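Stitetti, fiche de données
Version 2, mise à jour du 18 juin 2018

Présentation

Stitetti est un corpus de notes manuscrites en français, transcrites ligne par ligne. Il contient 4 000 lignes écrites par 200 personnes, toutes adultes. Les textes sont courts : listes de courses, messages laissés à un collègue, comptes rendus de réunion, recettes recopiées de mémoire. Le corpus sert à étudier les abréviations, les ratures et les variations de graphie dans l'écriture courante. Il peut aussi servir à entraîner ou à évaluer un outil de transcription, à condition de respecter la répartition fournie.

La première version ne comprenait que les listes et les messages. Les comptes rendus et les recettes sont nouveaux.

Contenu de l'archive

Le dossier lignes contient les numérisations, une par ligne de texte, en niveaux de gris. Le dossier pages contient les feuilles entières. Le fichier transcriptions.tsv donne pour chaque ligne l'identifiant de la page, le numéro de la ligne, la transcription diplomatique et la transcription normalisée. Le fichier scripteurs.tsv indique la tranche d'âge, la main utilisée et la langue de scolarisation. Aucun nom n'y figure.

Les identifiants de page n'ont pas changé depuis la version précédente. Les numéros de ligne, si, sur les pages où une rature avait été comptée comme une ligne à part.
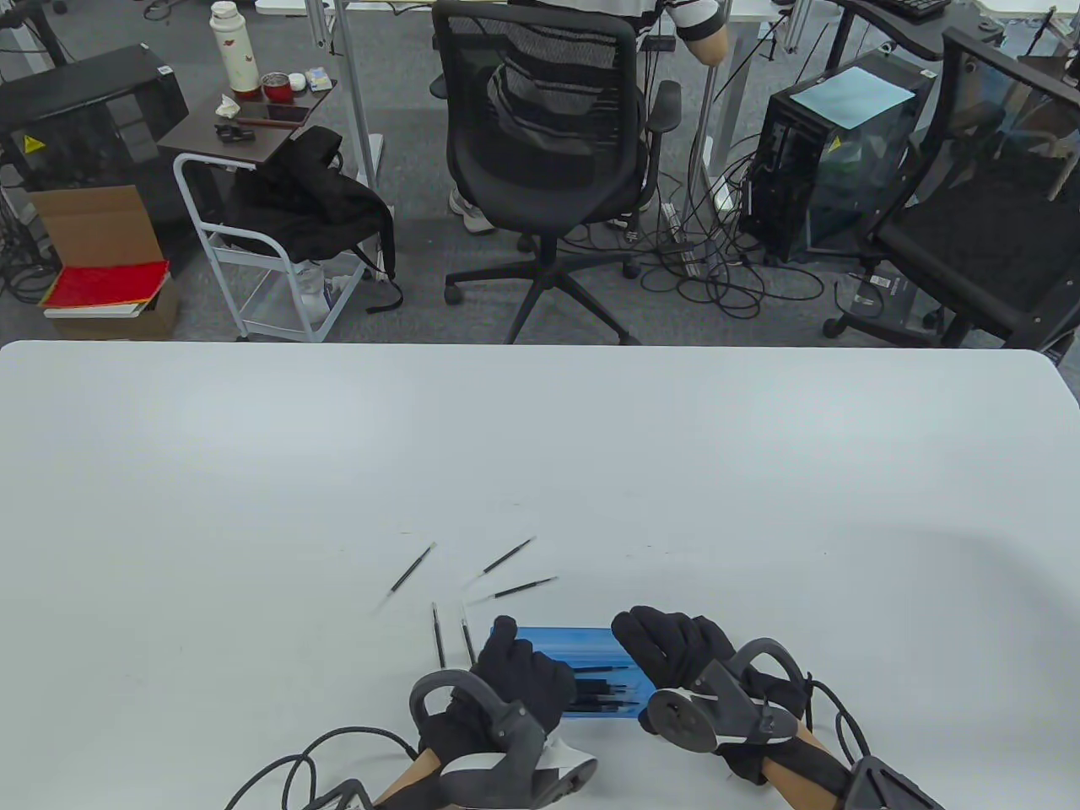
Encodage : UTF-8 partout, fins de ligne Unix. Le séparateur est la tabulation, y compris dans les champs vides. Un tableur réglé sur le point-virgule ouvrira le fichier dans une seule colonne ; il faut passer par l'import.

Conventions de transcription

La transcription diplomatique reproduit ce qui est écrit, fautes comprises. Les majuscules sont gardées telles quelles, même au milieu d'un mot. Un mot biffé mais lisible est placé entre crochets droits, un mot biffé illisible est remplacé par un astérisque. Les ajouts dans l'interligne sont placés entre accolades, à l'endroit où le scripteur voulait les insérer — quand cet endroit est clair. Sinon, ils sont reportés en fin de ligne.

La transcription normalisée rétablit l'orthographe et développe les abréviations : « rdv » devient « rendez-vous », « qd » devient « quand ». Les noms de produits ne sont pas corrigés. Les accents manquants sont rétablis, sauf sur les capitales isolées.

Chaque page a été transcrite par deux personnes. Setsuko Chiba a tranché les désaccords. Les cas les plus fréquents portent sur le « s » final et sur la différence entre une virgule et un point mal posé.

Matériel d'écriture

Les participants écrivaient sur papier blanc non ligné, de format A4, au stylo noir. Le crayon et les encres effaçables étaient exclus. La consigne ne fixait ni la taille des lettres ni les marges, et l'inclinaison varie donc beaucoup d'une page à l'autre.

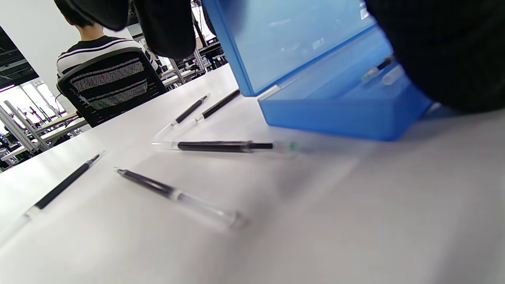

Stylos à corps transparent et boîte en plastique bleu translucide, ouverte.

Les pages ont été numérisées à plat, sans redressement automatique. Le découpage en lignes a été fait avec Satgate, puis repris à la main lorsque les jambages d'une ligne touchaient la suivante. Environ 3 % des lignes gardent un fragment de la ligne voisine. Elles sont signalées par la valeur « oui » dans la colonne débord.

Répartition

Les ensembles d'entraînement, de validation et de test sont disjoints par scripteur : une même main n'apparaît jamais dans deux ensembles. Merci de ne pas refaire le tirage au niveau de la ligne, les scores obtenus ne seraient pas comparables. Les listes se trouvent dans le dossier partition.

Limites connues

Les gauchers sont peu nombreux. Les personnes scolarisées hors de France aussi, ce qui limite l'étude de certaines formes de chiffres, en particulier le 1 et le 7. Les recettes ont été écrites plus lentement que le reste et leur graphie est plus régulière.

Quelques pages comportent des mots en anglais ou en breton. Ils sont transcrits mais pas normalisés.

Remarques reçues

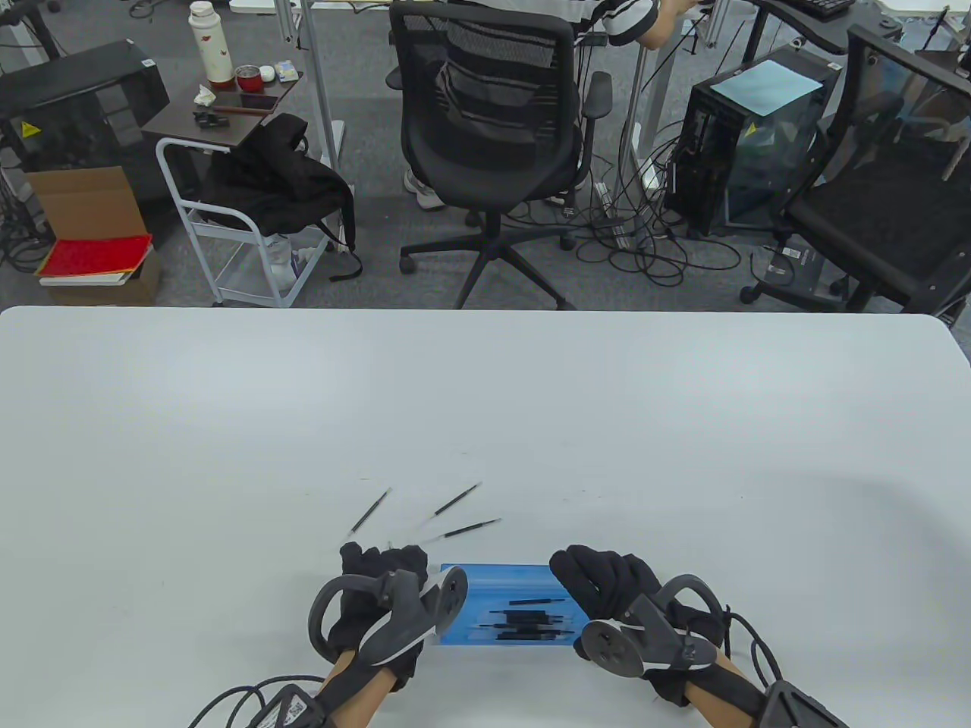
Myung-ja Ji nous écrit que la règle des accolades lui paraît mal adaptée aux recettes, où les quantités sont souvent ajoutées après coup dans la marge et non dans l'interligne. Elle demande une marque distincte et propose le chevron simple. Elle signale aussi que « cs » est développé tantôt en « cuillère à soupe », tantôt en « cuillerée à soupe ».

Sur le second point, la forme retenue sera « cuillère à soupe » et le fichier sera corrigé en septembre. Pour les ajouts marginaux, la question reste ouverte, car le chevron sert déjà à marquer les flèches dans les comptes rendus.

Licence et contact

Le corpus est diffusé par Flemanix pour la recherche et l'enseignement. La redistribution des transcriptions est permise avec mention de la source. Celle des numérisations demande un accord écrit. Les erreurs de transcription se signalent avec l'identifiant de la page et le numéro de la ligne, de préférence une erreur par message.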